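Hand-held gripper work paused at Ovstead after finger pad fault

Recording work with hand-held grippers has been suspended at the Ovstead training floor after a fault in which the finger pads of one unit closed without a command from the operator. One member of staff received a minor pinch injury to the thumb. First aid was given on site and no further treatment was required.

The incident took place on Wednesday, shortly before the end of the morning session. The operator had set the tool down to adjust a cable and had one hand near the opening when the pads closed. A colleague at the next station switched off the supply and the pads were released by hand.

Amegashie, which runs the Ovstead floor, said that the unit had been withdrawn and that the remaining grippers of the same build would stay out of use until they had been inspected. Work that does not involve the tools is continuing as normal. 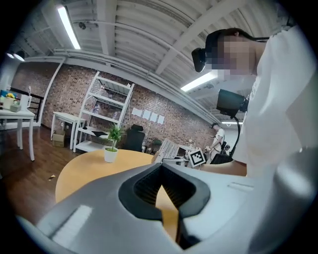
Workplace Safety

An initial examination was carried out by the site's own engineering staff the same afternoon. It found that a small connector inside the handle had worked partly free of its socket. When the handle was moved in certain directions, the contact was lost for a moment and then restored, and the control board treated the returning signal as an instruction to close.

The grippers are used to record how people carry out ordinary tasks by hand, so that the movements can later be reproduced by robot arms. Operators wear a device on the head during recording, and a printed square marker is used to help establish the position of the tool. The examination found no fault with either.

Iñaki Echevarría, head of operations at Amegashie, said the company accepted that the fault should have been identified sooner.

"A report of hesitant movement had been entered in the equipment log for this unit in February," he said. "The unit was tested on the bench, where it behaved normally, and it was returned to service. The bench test does not involve turning the handle through its full range - that is a gap in our procedure, and it will be closed."

Mr Echevarría added that the closing force of the pads is limited by design and that the injury was slight. He said the company would nevertheless treat the matter as a serious failure, as staff are entitled to expect that a tool will remain still when it has been put down.

The affected connector was supplied as part of a revised handle introduced earlier in the year. Amegashie has 50 grippers with the revised handle, divided between Ovstead and its second site at Astevgate. All of them are covered by the suspension. Older units have a different internal arrangement and may still be used, although supervisors have been asked to check them at the start of each shift.

Each of the suspended grippers will be opened and the connector fitted with a locking clip. The tool will then be put through 200 opening and closing cycles while the handle is turned, and any unit that moves without a command will be rejected. The control software is also to be changed so that the pads remain where they are after any loss of signal, until the operator presses the trigger again.

Drurkness, an engineering inspection firm, has been asked to review the repair and the revised bench test before the tools go back to the floor. Its report will be made available to staff at both sites.

In the meantime, the following instructions apply to everyone handling grippers of any type. The supply must be switched off before a cable is adjusted or a pad is cleaned. Fingers must be kept clear of the opening whenever the tool is powered. Any unexpected movement, however small, must be reported to the shift supervisor, and the unit must be set aside and labelled until it has been examined.

Recording sessions booked for the suspended tools will be rearranged, and operators will be paid for the hours they were due to work. Amegashie expects the inspection to take 5 working days. Staff with questions about the suspension should speak to their shift supervisor.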